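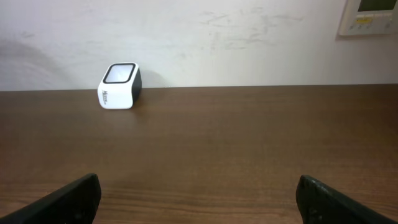
So the left arm quit on me again last night, and this time I think I know why. I've been running it on the Skestenus controller since August and it's been pretty good, but somewhere past the 2,000 cycle mark it started freezing halfway through a reach. No error, no beep, just a stiff arm hanging there. Then (this is the part I didn't like) when I cycled the power it snapped straight back to its home position with my hand still near the jaw. I got pinched. Not badly, but I said a few words!

I pulled the logs and found two voltage dips, both right before a freeze. My money is on the cable, which has been bending in the same spot every single time the shoulder turns.

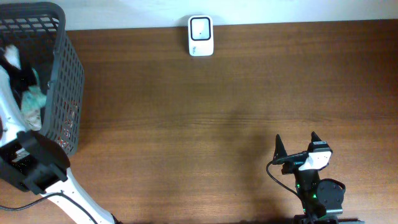
Wafula Nyanda wrote to say the cable may be fine and I should look at the connector first, and that whatever I find, I shouldn't power up again without a slow homing speed set. Fair enough. I've set it.

I also finally ordered a proper emergency stop button from Kristiansen, a big one I can slap with an elbow.
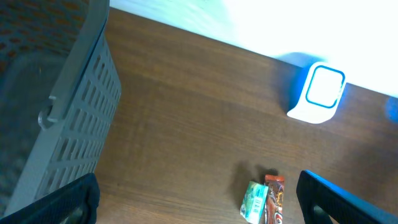 Until it gets here I'm keeping both arms at quarter speed and the power strip switch by my foot. Cable swap is tonight after dinner, connector too.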